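# Small lidded bin for a tabletop: worth it or silly?

**Posted in: Small Spaces & Storage**

---

**ronja_eide** wrote:

Okay, I need to talk about desk bins with people who won't roll their eyes at me. I do mending and a bit of paper craft at one big table, and by the end of an evening I'm sitting in a drift of thread ends, backing paper and those little plastic loops from price tags. The kitchen trash is at the other end of the apartment. I walk there maybe once a night and the rest goes on the floor.

So I want a small trash bin that lives ON the table. With a lid! I don't want to look at the scraps, and my cat considers thread a food group. What do you all use? Round or square? Hinged lid or swing lid? I'm in no hurry, but I'd love to have it sorted before December, when the card making begins and the table disappears.

---

**vidar_sk** wrote:

Get a jar. I've used a big pickle jar for years. It was free, it washes out, and the mouth is wide enough for a hand. I really don't see why anyone would buy a bin for scraps.

---

**tormod.w** wrote:

Vidar, a jar with a screw lid is two hands every single time, so the lid stays off, and then you have an open jar of trash on your table next to a cat. Ronja asked for a lid!

Get a hinged one. I have a Kuvside in the bathroom and another on my workbench, and I love them both more than is reasonable. One finger under the rim and it's open. The workbench one has had pencil shavings, sandpaper bits and tape in it every day and the hinge is still tight.

---

**vidar_sk** wrote:

My cat has never gone near the jar.

---

**froydis_s** wrote:

Oh, I have so much to say about this one. I went through three bins before I got one I liked, so here are my mistakes in order.

First was a square Öberg with a swing lid. Lovely shape, fits right into a corner. But a swing lid on a small bin is a pain, the flap takes up half the opening and anything light (thread, paper, lint) rides back out on it when it swings. I gave it to my sister for her car.

Second was a Skisden, the tall skinny one. It's 60 mm wider at the top than at the bottom, and I knocked it over constantly. Once with a full load of glitter paper. We do not speak of it.

Third is a round cream one with a flat lid that flips all the way up, and that's the keeper. It narrows a tiny bit but nothing dramatic, and the dark inside means stains don't show at all. I'm so happy with it I put a second one in the hallway for receipts and gum wrappers.

Since you asked about lids, look at how it sits when it's open:

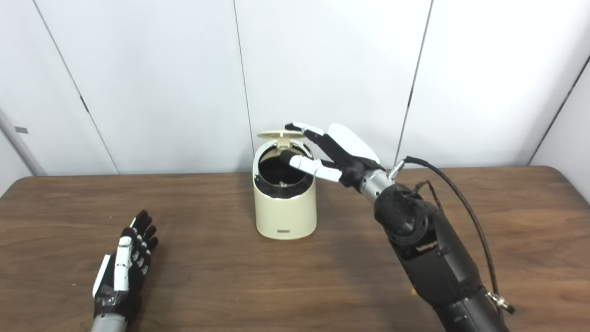
*Cream bin on the wood table, lid up.*

What I like is that the lid tips back over the rear rim, so the whole opening is clear and you can drop things in from the front or the side without aiming. It does mean you can't push the bin flush against a wall and still open it fully. Leave a bit of room behind it — I give mine a hand's width and that's plenty.

---

**ronja_eide** wrote:

Frøydis, this is EXACTLY the kind of thing I had in my head!! And cream would look so nice against my table. I had been leaning toward black because I thought a pale one would get grubby, but if the inside is dark then who cares.

How do you clean it? And do you line it?

---

**froydis_s** wrote:

The outside is glossy, so a damp cloth and it's done. Inside I use a paper lunch bag with the top folded over once. Some people use produce bags and those are fine too, but they bunch up under the lid and then it doesn't close flat, which drives me up the wall.

For thread only I don't line it. I tip it straight into the big trash and give it a knock on the bottom.

---

**signe_e** wrote:

Can I be the grump for a second? I had a little flip-lid bin on my sewing table and I sent it on its way after one winter. The lid was the problem. If it's down, I have to stop, put down the scissors, open it, drop one thread in and close it. If it's up, it's an open bin with a lid sticking up behind it that catches my sleeve when I reach for the lamp. I went back to a fabric thread catcher that hangs off the table edge and I have never been happier.

I'll admit I don't have pets.

---

**tormod.w** wrote:

Signe, that's a fair point about sleeves, mine is on a workbench where there's nothing behind it to reach for. Where was yours sitting? I keep mine on the left, at the far edge, and I never touch the lid by accident.

---

**signe_e** wrote:

Right in front of the lamp, which I can see now was a poor choice. Still not going back, though. The thread catcher has a pincushion on top!

---

**vidar_sk** wrote:

A jar also has room for a pincushion on top, if you put the lid back on it.

---

**ronja_eide** wrote:

Vidar, I'm starting to respect the jar.

Signe, I think I'd use it a bit differently. I leave the lid up while I work, sweep everything in with the side of my hand, and close it when I get up for tea. That's when the cat makes her move anyway. So it would only be opened and closed a few times an evening.

Next question for everybody: does it slide? My table is wood with an oil finish and things skate on it.

---

**froydis_s** wrote:

Mine slid a little when it was empty. I cut a circle of shelf liner and stuck it underneath and it hasn't budged. Those clear cabinet bumpers work too, four of them, close to the edge. Clekix sells a sheet of 70 and I've used them on everything from picture frames to the bread box. I have so many left if anyone lives near me.

---

**tormod.w** wrote:

Or put a handful of pebbles in the bottom, under the bag! I did that with the bathroom one. Adds maybe 200 grams and now it stays put when I flip the lid.

---

**vidar_sk** wrote:

You are putting rocks in your trash can, Tormod.

---

**tormod.w** wrote:

Nice clean rocks, yes, and I'd do it again.

---

**ronja_eide** wrote:

*Update, 2019-11-29*

I got one! Round, flip lid, pale gray since they were out of cream, but I've come around to it. It's been on the table for four evenings and the floor is so clean that I found a button I lost last spring. I went with the shelf liner circle, and a lunch bag with the top folded over.

One thing I'd add for anybody reading later: measure your hand before you buy. I tried a smaller one in the store and my knuckles hit the rim when I tried to push paper down. The next size up is perfect and it still only takes up the space of a cereal bowl.

The cat has sat on the closed lid twice. It held.

---

**signe_e** wrote:

Okay, the button has me a little jealous. Congratulations! I'm still sticking with my catcher, but I might try one of these for the bathroom. Frøydis, is the hallway one the same size as the first, or smaller?

---

**froydis_s** wrote:

Same size, same color. I'd go for the same in a bathroom too, the cotton pads add up fast.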